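Pundent Community Help
Home > Desktops > Memory and upgrades

Which memory slots do I fill first in an old tower with four of them?

Asked by Wahyudi Nugroho
Viewed 2,279 times

Hello all! I've been given an old desktop tower and I'm having a lovely time bringing it back to life. It's one of those big black and silver ones with masses of room inside. I've got the side panel off and I've laid it down flat so I can get at everything. The processor is out while I wait for some thermal paste, so I thought I'd sort the memory in the meantime.

There are four memory slots in a row, all of them black, and I have two matching 1 GB sticks out of another machine. Every guide I find says "use the two slots of the same colour", which is no help at all when they're all the same! I've looked for numbers on the board but the print is tiny and my eyes aren't what they were.

Does it matter which two I use? And is there any harm in fitting them before the processor goes back in?

3 answers

Suryani Harahap
Accepted answer, 54 votes

Oh, I love these old towers, so much elbow room! Yes, it matters a bit, but you won't break anything by guessing wrong. On most boards with four slots the pairs alternate, so you want the first and third, or the second and fourth. Which pair the maker prefers varies, so have a look for a diagram stuck inside the side panel you took off (people put it behind the sofa and forget to check it). Failing that, take a photo of the print beside the slots on your phone and zoom right in. You're looking for something like DIMM1, or A1 and B1.

Fitting the memory before the processor is fine. Do keep your fingers and sleeves well away from the empty socket though, and if it's the sort with fine pins in it, put the plastic cover back on if you still have it. Power lead out of the wall, touch some bare metal on the case, then open the clips at the ends of the slot.

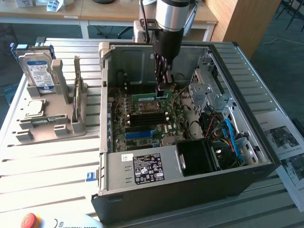

The notch is the thing to watch. It sits slightly off centre, so the stick only goes in one way round. Line it up over the ridge in the slot, get it level, then press down firmly at both ends until the clips come up by themselves. It takes more of a shove than you'd expect the first time! If one end is down and the other is still proud, take it out and start again.

When it's all back together, go into the setup screen and look at the memory page. You're hoping for the full 2 GB, and on many boards it'll say dual channel or interleaved. If it says single, swap to the other pair. Have fun with it!

trurnance_dad
11 votes

Agree with the above. Check the type as well before you push anything. DDR, DDR2 and DDR3 have the notch in different places and I once spent a whole December evening leaning on a DDR2 stick that was never going in. Should be on the label.

ghauri556
2 votes

just try them all, mine worked in any slot

Comment from Wahyudi Nugroho: Found the diagram inside the panel, first and third it is. Both sticks are DDR2 and so is the board. Thank you Suryani, brilliant answer! Will report back when the paste comes.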